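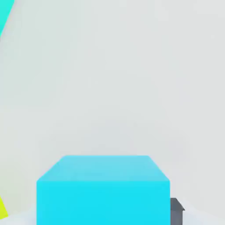

Workshop Tips > Practice Data

My rule for the first evening with any new task is one block, plain colors, pale background, and everything done in simulation before I clear a square inch of the real workbench. A big cyan box is my favorite starter. It's an ugly thing to look at all night, but you can tell the top from the front at a glance, and when you're on demo number 38 and your eyes are going, you'll be glad of that!

I've been gathering examples for our little learning arm (we call it Pondirix, long story) since October, and these are the habits that have stuck.

Do your demos in batches of 12. I used to push through 40 in one sitting and the last ones were junk — jerky, rushed, me thinking about dinner. Now I do a dozen, get up, put the kettle on, come back. Omar Azar does his in the morning before work and his are much smoother than mine, so maybe it's the coffee.

Move the start position every time. A couple of inches left, a bit of a turn, closer in, farther back. If you always start the block in the same spot, the arm learns the spot and ignores the block. I lost a whole week that way.

Go slow near the edges of the block. Fast in open space is fine, but ease up as you come alongside. And if you bump it, keep going and recover properly, then save that one in its own folder. I threw all my bumps away at first and I really wish I hadn't (Mireille told me so, twice).

Watch the view the arm gets, and try to drive from that alone. It's tempting to peek at the nice wide view off to the side, but if the block is filling the bottom of the picture and you can't see its base, well, the arm can't either. I tape a dish towel over half my monitor. Works great.

Name your folders like you'd label freezer bags: what it is, the date, who made it. "test_final_new" is the mystery stew of data. Mine now say something like "cyan box, push, Omar, good."

Back up before you trim. I keep around 700 demos on a cheap drive in the drawer with the tape measures, and I only ever cut from the copy.

Next I want to try two blocks at once — if you've done it, tell me how you handled the one you're not supposed to touch.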